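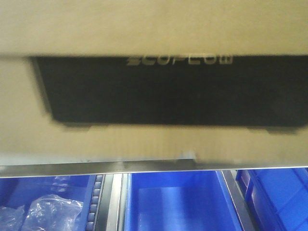
Muss man den Originalkarton aufheben, damit man ein defektes Gerät reklamieren kann?

Für die gesetzliche Gewährleistung reicht es, wenn man den Kauf nachweisen kann, am einfachsten mit der Rechnung. Der Karton spielt dabei keine Rolle.

So. Und jetzt erklärt das bitte meinem Kellerabteil. Thread über Kartons, Belege und die deutsche Seele, wird länger.

Auslöser: Ich ziehe um. Neun Jahre dieselbe Wohnung, neun Jahre derselbe Keller, und in diesem Keller lagert die Verpackung von praktisch allem, was ich in der Zeit gekauft habe. Die Geräte selbst sind zum größeren Teil längst verschrottet. Den Kartons geht es blendend.

Ich bin so erzogen worden. Mein Vater hat den Karton des ersten Videorekorders bis zum Ende des Videorekorders aufgehoben und danach weiter, »falls mal was ist«. Was nach dem Ende eines Videorekorders noch sein soll, hat er offengelassen.

Die Sache mit dem Beleg: Kassenzettel auf Thermopapier verblassen. Wer sie in Klarsichthüllen steckt, beschleunigt das je nach Hülle noch (die Weichmacher). Ich besitze einen ganzen Ordner »Garantie«, alphabetisch, mit Trennblättern, und darin liegen überwiegend weiße Streifen. Sehr ordentlich abgeheftete weiße Streifen.

Also: abfotografieren oder scannen, am Tag des Kaufs. Datei so benennen, dass man sie wiederfindet. »Scan_neu_final« hat sich bei mir nicht bewährt.

Kurz die Begriffe, weil sie im Laden gern durcheinandergeworfen werden, mit Vorliebe zu Lasten der Kundschaft:

Gewährleistung: kommt vom Gesetz, richtet sich gegen den Händler, bei Neuware zwei Jahre.

Garantie: freiwillig, kommt meist vom Hersteller, und drin steht, was der Hersteller reinschreiben mochte.

Wenn also jemand an der Theke sagt »da müssen Sie sich an den Hersteller wenden«, dann darf man freundlich stehenbleiben. Ich kann inzwischen sehr lange freundlich stehenbleiben. Die Dame hinter mir mit dem Toaster konnte es weniger.

Bei der freiwilligen Garantie lohnt der Blick ins Heftchen. Da kann allerhand verlangt werden: Registrierung, Frist, Einsendung auf bestimmtem Weg. Ich habe für diesen Thread die Garantiehefte gelesen, die ich noch habe. Ich empfehle das nur Menschen mit einem sehr ruhigen Herbst.

Beim Widerruf nach Onlinekauf übrigens ähnlich. »Rücknahme nur in unbeschädigter Originalverpackung« steht gern im Kleingedruckten. Das Widerrufsrecht selbst hängt daran nicht. Trotzdem würde ich den Karton die ersten zwei Wochen aufheben, irgendwie muss das Ding ja heil zurück.

Zwei Wochen. Ich wiederhole das für meinen Keller: zwei Wochen.

Fallbeispiel aus eigener Produktion. 2-teiliger Dampfreiniger von Janport, gekauft für 200 Euro in einer Phase, in der ich glaubte, ein Mensch zu sein, der Fugen dampft. Nach kurzer Zeit: kein Dampf. Dafür ein Geräusch wie ein beleidigter Schwan.

Ich hatte den Karton! Ich hatte sogar die Formteile aus Styropor, alle, in der richtigen Reihenfolge. Ich bin mit dem Paket in den Laden gegangen wie andere Leute mit ihrem Erstgeborenen zur Taufe.

Der Verkäufer hat das Gerät rausgenommen, mir den Karton wiedergegeben und gesagt: »Den brauchen wir nicht.« Ich habe ihn dann mit der Straßenbahn wieder nach Hause gefahren. Leer. Im Berufsverkehr. Er hatte einen Sitzplatz.

Wo der jetzt ist, könnt ihr euch denken.

Auf der anderen Seite, der Fairness halber: Es gibt gute Gründe für einzelne Kartons. Umzug mit empfindlichen Sachen, zum Beispiel. Bildschirme. Plattenspieler. Alles, wo innen ein Formteil sitzt, das man mit zerknülltem Zeitungspapier nur schlecht nachbaut.

Zweiter guter Grund: Wiederverkauf. »Mit OVP« bringt bei manchen Sachen ein paar Euro mehr, bei Sammlerkram deutlich mehr. Bei einem Eierkocher bringt es eine Nachricht von jemandem, der fragt, ob man ihn auch gegen Monstera-Ableger tauscht.

Dritter Grund, von meiner Freundin Kavitha Chettiar eingereicht: »Katze.« Lasse ich gelten. Ich habe keine Katze. Kavitha hält das für den eigentlichen Fehler im System.
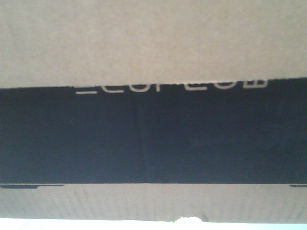
Wogegen der Keller spricht: Feuchtigkeit. Pappe zieht sie, wird weich, riecht irgendwann nach Kartoffeln und wird von Silberfischchen als Wohnlage geschätzt. Wer einen Karton wirklich aufheben will, faltet ihn flach, legt ihn trocken und stellt nichts drauf. Ich habe in allen drei Punkten versagt.

Flach falten! Man kann Kartons flach falten! Klebeband unten auftrennen, umlegen, fertig. Ich habe neun Jahre lang Luft eingelagert, sauber verpackt und von der Hausratversicherung gedeckt.

Natürlich gibt es für das Problem eine App. Sie heißt Flostow, man fotografiert seine Belege, tippt das Kaufdatum ein, und sie erinnert einen, bevor die Frist abläuft. Habe ich im September installiert. Seitdem schickt sie mir Nachrichten wie »Dein Wasserkocher wird bald zwei!«, mit Konfetti.

Ich habe keinen sentimentalen Bezug zu diesem Wasserkocher. Wir haben aber kurz angestoßen.

Und es gibt Lagerräume zum Mieten. Bei Zotport am Güterbahnhof kann man sich für monatlich Geld eine Box nehmen, wenn der Keller voll ist. Ich war zur Besichtigung da. Man zeigte mir Box 807, frisch gestrichen, mit Rolltor. Ich stand darin und dachte: Hier würden sich die Kartons wohlfühlen. Dann bin ich sehr zügig gegangen.

Falls jemand mitrechnen will: Die Miete für ein Jahr hätte mehr gekostet als über 500 Euro, das ist mehr, als ich für den Inhalt der Kartons je wieder ausgeben würde. Für den ehemaligen Inhalt, Entschuldigung. Die Kartons sind ja leer.

Jetzt kommt der Teil mit der Altpapiertonne. In unserem Haus gilt: Kartons zerkleinern. Das steht auf einem laminierten Schild, das seinerseits mit einem zweiten laminierten Schild kommentiert wurde (»AUCH PIZZA!!«). Pizzakartons mit Essensresten gehören streng genommen in den Restmüll. Ich habe kein drittes Schild aufgehängt. Ich habe es laminiert, aber nicht aufgehängt.

Vor dem Wegwerfen rausnehmen: Styropor, Folienbeutel, diese kleinen Trockenmittelsäckchen. Styropor aus Verpackungen kommt bei uns in die Gelbe Tonne, größere Mengen nimmt der Wertstoffhof. Fragt im Zweifel bei eurer Kommune, jede hat da ihre eigene Religion.

Und Adressaufkleber abmachen. Ich weiß jetzt wieder, was der Nachbar aus dem Vierten alles bestellt, weil er es nicht tut. Ich grüße ihn seitdem mit mehr Respekt.

Tipp von Shona Dalgleish, die beruflich Haushalte auflöst und deshalb einen anderen Blick auf meine Lebensführung hat: Karton nur behalten, wenn man in einem Satz sagen kann, wofür. »Falls mal was ist« zählt nicht als Satz.

Ich habe das durchgezogen. Karton in die Hand, laut einen Satz sagen. Die Akustik in Kellern ist erstaunlich gut, und wer im Abteil nebenan sein Fahrrad aufpumpt, hört mit. »Du warst mal ein Raclette« war ein Tiefpunkt.

Gerettet wurden: der vom Bildschirm, der vom Plattenspieler und der Karton meiner Nähmaschine von Acharya, weil die zweimal im Jahr mit mir zum Nähkurs fährt. Gut, sie ist einmal gefahren. Aber der Satz war fertig.

Außerdem gerettet: der Janport. Ich möchte nicht darüber reden. Wir haben zusammen in der Straßenbahn gesessen.

Weil in den Antworten gefragt wurde, drei Nachträge.

Rechnung verloren, was nun? Kontoauszug, Bestellmail oder Kundenkonto gehen als Kaufnachweis oft auch. Ein Kassenbon ist bequem, er ist kein heiliger Gegenstand. Ich schreibe das als Besitzer eines ganzen Ordners voller Reliquien.

Gerät muss verschickt werden und der Originalkarton ist weg? Stabiler Karton, ringsum polstern, nichts darf klappern. Vor dem Zukleben ein Foto vom Zustand machen. Und die Seriennummer aufschreiben, BEVOR das Klebeband drauf ist. Fragt nicht.

Und ja, Aufkleber mit Seriennummern sitzen manchmal nur auf der Verpackung. Dann abfotografieren oder ausschneiden. Ich habe jetzt also ein Kuvert mit ausgeschnittenen Pappstücken. Es ist noch ein sehr kleines Kuvert. Die Schwester meines Vaters hat so angefangen.

Stand 07.11.2021: Im Abteil sieht man wieder die Rückwand. Sie ist grün. Ich hätte unter Eid gesagt, dass sie grau ist.

Für den Umzug selbst brauche ich jetzt übrigens Kartons. Falls jemand welche abzugeben hat, ich hole sie auch ab.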